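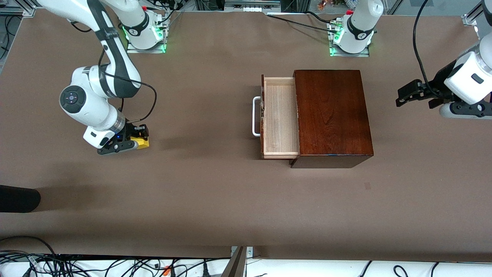 Questions I get about the Fleltden furniture swap

What do you take?
Small wooden stuff, mostly. Nightstands, cabinets, stools, that odd little chest your aunt left you. If one person can carry it up the stairs, bring it over! I can't take mattresses or anything with a glass top (I tried glass once and I still find bits).

Does it have to be in good shape?
Nope. Sticky drawers and missing knobs are fine with me. I rub a plain candle along the runners and most of them slide again. Please do empty the drawers first, though. I have a jar of other people's keys going back years.

How does the swap work?
You bring a piece, you get a ticket, you pick something else. If nothing grabs you that day, hang on to the ticket, it's good for 24 weeks.

Can I just buy something?
Sure. Small pieces are $7 each, and it goes toward sandpaper and rent.

Where do I park?
Behind 134 Sumampouw Street, next to the loading door. The front is a bus stop and they will ticket you.

Do you paint things for people?
I used to, but I got so far behind that I had to quit. Try Niken Finishing across town, they did my own kitchen chairs and I love them.

Something smells musty, what do I do?
Leave it outside in the shade with the drawers out for a couple of days, then wipe it down with vinegar and water. If it still smells after that, do it again.

Contact: Aisyah Majimbun, Fleltden Furniture Swap | © 2023 | Back to top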